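Small Rooms, Less Rubbish
Project report, Unit 9
Celeste Vieira

My project asks a simple question: where does the rubbish in a small bedroom go before it gets to the bin? I picked bedrooms because everyone studies kitchens, and I wanted to look at the tissues, receipts, cough lolly wrappers and dead pens that build up beside a bed.

Our boarding house, Plenidholm, opened in 1894, and the rooms were never planned with bins in mind. I asked 11 residents to keep a tidying diary through August. I loved reading these! One person found a birthday card she thought she'd posted. Another wrote half a page on the colour of the fluff under her rug.

What came up again and again was the bedside cabinet. The drawer fills first, then the open shelf underneath, and after that things land on the carpet. My supervisor, Aparecida Furtado, suggested I look at how people clear that spot, and it was the best advice I got all term.

Most residents kneel and scoop with one hand while the other holds the bag, so the bag keeps flopping shut. Folding the rim outwards helps a lot — it stiffens the opening and keeps it wide. 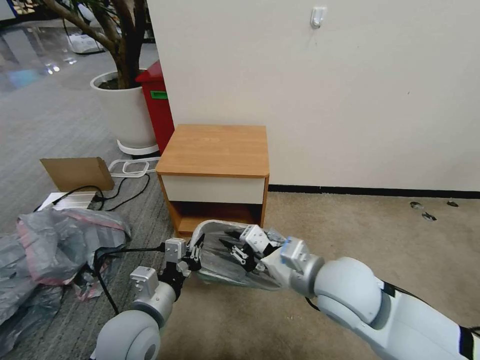 Holding the bag low, right in front of the open shelf, was the other big improvement. Things can be swept straight forward into it, and much less ends up on the floor. You do need a second pair of hands for this, or a chair back to hook one side over.

Next term I'd like to try a thin liner that sits inside the shelf itself. I've already sketched it, and three residents have offered me their cabinets to test it on.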